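Home | Forums | Reviews | Marketplace | Log in

Kavley Robot Forum > Kits and Services
Brotinus sim-to-real kitchen pack, anyone paid for this?
Started by flusteck_refugee, 2018-11-13

flusteck_refugee
Brotinus wants 32 dollars a month for ready-made kitchen tasks plus "tuned" grasp settings. I got burned by Flusteck on the same promise, so what do you get that a free simulator doesn't give you?

gearlash
You get 26 rendered kitchens and a grasp planner. I've had it three months. The Franka model loads clean, and fruit and a cup on a marble counter take me no time to set up. 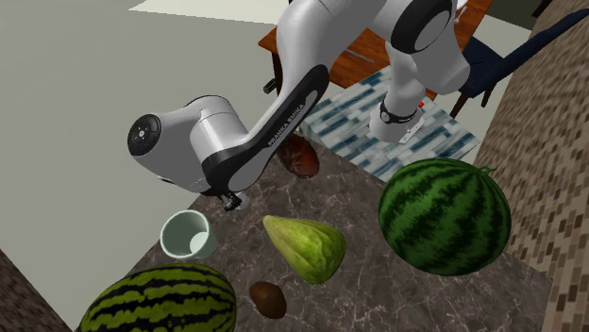

Does the monthly price include support?
Email only, and my last ticket took 20 days.

tin_elbow
20 days! Pretty marble doesn't tell me a thing about friction. A watermelon and a kiwi need very different grips, and I'd bet the pack guesses at both. Where are the numbers from a real arm?

gearlash
You can edit mass and friction per object. I did, and it was fine for planning.

tin_elbow
So you paid for "tuned" and then tuned it yourself.

barrera_bench
Bit harsh. We use the Barrera add-on with it and it saves me a lot of modeling. Wouldn't trust the grip force values though.

flusteck_refugee
Thanks. I'll wait for the December update and see if they post real test data. Keeping my card in my wallet till then.

This site uses cookies. By continuing to browse you accept our cookie policy.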